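Help wanted: laundry folding build, Purves workshop

Hi! I'm Saadet Çınar, and I'm looking for two people to join my evening build at the shared workshop on Purves. The project is called Undent and the goal is simple to say: I want my shirts folded without me. We meet three evenings a week through November. No pay, sorry, but there's soup and you keep any spare parts you print.

You don't need to be an engineer. If you can solder a connector, or write a bit of Python, or just have patience for driving the arms by hand over and over (I want 1000 good folds recorded!), write to me. The arms are the white ones with black grippers, bolted side by side, and I'd love someone with opinions about cable routing, as the left one's cable runs right over the clothes. Bring old T-shirts. Drop me a note at the Purves front desk.
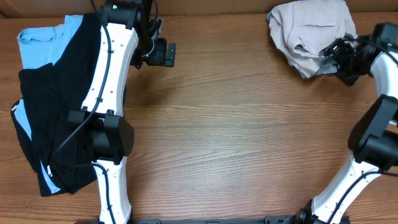
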